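The Kitchen Spirit of Tomthorpe: What I Found Out for My Folklore Project

So my project started because of a bowl. My grandmother always turned one bowl upside down before bed and said it was "for the lady," and when I asked who the lady was she told me to go brush my teeth. I finally had a class where I could get credit for asking again!

Tomthorpe is the small town where that side of my family lived (it has one bakery and a lot of hills). The older people there call her the Brondermont woman, after the ridge behind the town. The basic story is that she comes down at night, looks over the kitchens, and sits for a while in the ones she likes. If the bowls are left facing up, she thinks you are asking her for something, and then you owe her.

I sent a one-page survey to 155 households and got more answers back than I expected, plus one very long letter about bread. I also read through the Jalali collection at the county library, which is a box of typed stories that people sent in over the years. It has around 400 pages and no index, so I spent most of August in there with a granola bar hidden in my bag.

I found 7 versions of the story that were different enough to count separately. In five of them she is a ghost, a widow who outlived her whole family. In the other 2 she was never a person at all, and those are the ones I got excited about. They call her a trakura, which people explained to me as a "house guest" kind of spirit, and in one of them she arrives as a gray moth and you are supposed to open a window for her on Friday night.

My first idea was that the ghost versions came later and got pasted on top of the moth ones. I still kind of believe that, but I can't prove it. The typed pages mostly have no dates, and one moth version came from a family that had moved to town pretty recently. My teacher said to write down what I don't know, so there it is.

If I did this again I would ask about windows from the start. I only added that question halfway through, and by then a lot of the surveys were already back in my mailbox.

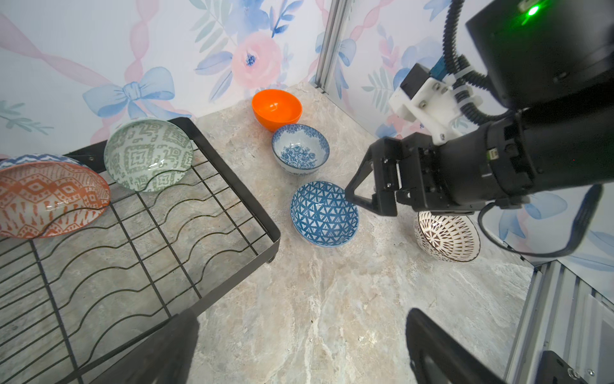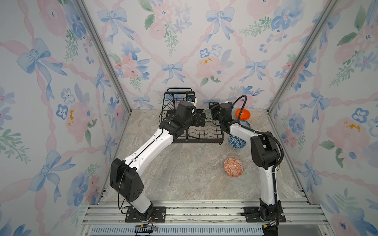

Both pictures: the dish rack and the floral wallpaper.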